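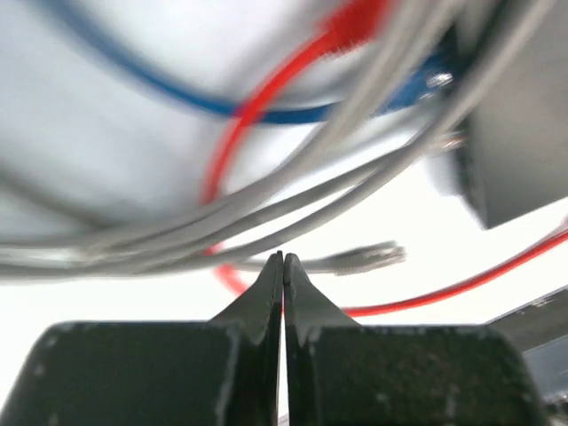
Clear out the cable drawer (yes, that one)

Quick one from me this month, deadline was yesterday and I'm writing this standing up.

So many of you wrote back after the August item on junk drawers, and nearly every message was about cords. Chargers for phones you gave away in another life. The thing that came with the printer. That one fat plug that fits nothing. OK. Let's do cords.

First – get everything out. All of it, on the bed or the floor, not one handful at a time. The drawer, the shoebox in the closet, the bag hanging on the back of the door, behind the TV if you're feeling brave. I did mine on the bedroom floor with the radio on and it took an evening, mostly becuase I kept stopping to try things in other things.

Don't untangle yet! Big mistake I made the first time. Pull out the ends you can see and look at the plugs. Half of what's in there you're not keeping, so why pick the knots out of it.

Then piles. Things you know. Things you don't know. Things that are broken, and by broken I mean frayed, bent, cracked at the neck, or only works if you hold it at an angle. No more holding it at an angle. Frayed power cords in particular, please, out of the house. Not in the spare room. Out.

The don't-know pile gets a paper bag with the date on it. Top of the closet. If you haven't gone looking in it after 4 months, it goes with the rest. I went into mine exactly once, for the camera charger, and felt very smug.

For what you keep: coil it loosely. Over-under if you know how, plain loops if you don't. Please not around your elbow and not tight around the plug brick, that's what kills them right at the end where the cord goes in. Anika Castellanos showed me her system and I've stolen it whole. Every cord gets a strip of masking tape folded over near the plug like a little flag, and she writes the thing it belongs to, not the kind of cord it is. So "kitchen speaker" and "Mom's tablet". No one in her house has ever asked for a cord by its proper name, she says, they just yell the name of the thing.

She also flags both ends of anything that goes behind furniture. Do this. The next time you have to unplug the lamp and not the modem you'll thank her.

Ties – bread tags are fine, cut up toilet paper rolls are fine, the hook and loop kind are nicer. Rubber bands go gummy after a summer and leave a mark. Don't bother with zip ties unless it's never moving again.

Storage. I use a hanging shoe organizer, one pocket each, inside the coat closet door. Anika uses sandwich bags stood up in a box like file cards. Both work. What didn't work for me was one big pretty basket, which was a tangle again in 8 days.

Where does the rest go? Not in the kitchen trash and not in the curbside bin, they wrap around the sorting machinery and somebody has to stop the line and cut them out. Skadmont Hardware has a drop box for old cords just inside the side entrance, next to the paint counter, and they'll take dead string lights too. Batteries go in the seperate tub. If you've got working stuff with the matching device, chargers and all, the Verura thrift shop will take it, but tape them together first or they get split up and then they're no use to anyone.

I ended up keeping 31, which sounds like a lot until you remember lamps. Still haven't found what the fat plug is for. It's in the bag.

Next month is spice jars, so if you have a good way of dealing with four open bags of cumin, write in before the 7th. Replies to the usual address. And somebody left a blue measuring tape at the last swap table, I have it, it's on my desk.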